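Notes from the Bondcombe Story Swap: a winter reading tea for little ones

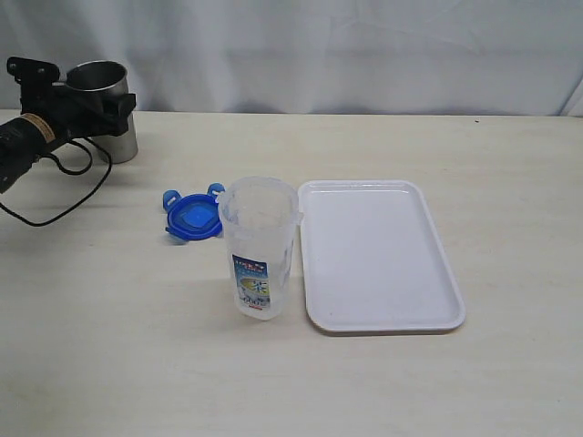
Ditte Eyvindsson wrote in after the last newsletter to say that her twins had sat through an entire chapter book at our reading tea, with only one trip to the washroom, and could we please do it again before the snow goes. Well, Ditte, yes! We've booked the back half of the Bondcombe hall for a Saturday-morning sort of thing in February (ten o'clock, same as before), and I thought I'd write down how we ran the first one, as so many of you have asked and I keep answering in dribs and drabs at the school gate.

The idea was simple enough. Every family brings two books, one that their kids already love to pieces and one they're happy to give away. The loved one gets read aloud, or a few pages of it anyway, and the other goes on the swap table with a paper bookmark tucked inside. On the bookmark the child writes or draws who they think would like it. My favourite said "for a person who likes moles." It went home with Grímur Lund's youngest, who does in fact like moles, so there you are.

We had 135 books on the table by the time the kettle went on, which was far more than I'd planned for - I'd brought a single tablecloth and ended up borrowing bedsheets from my neighbour. If you have a folding table you can spare for the morning, please let me know.

For food, we kept the colours soft and the crumbs to a minimum. Cucumber sandwiches, cheese scones, apple slices with a squeeze of lemon so they didn't go brown, and Ásdís's butter tarts for the grown-ups (and for any child quick enough). The tarts are coming back by popular demand. The jam thumbprints are not, after what happened to the copy of the dinosaur encyclopedia. Sticky things will be served at the end this time, once the books are bagged and by the door.

A few of you asked about ages. We found that the under-fours did best on the cushions with rhyming books and lots of animal noises, while the older ones drifted off to the corner and read to each other, which was lovely to overhear. I wouldn't let any one reading go much past ten minutes. Eustaquio Becerra has kindly offered to do his bear voices again, and he'd like a glass of water handy and a chair with arms.

If you're planning to come, send me a note with the number of children and any allergies, and tell me which book you'll be reading so we don't end up with three copies of the same caterpillar. Leftover books will go to the waiting room at the clinic, where the current selection is one flap book with no flaps.

Slippers are welcome, and so are grandparents.

Warmly,
Snædís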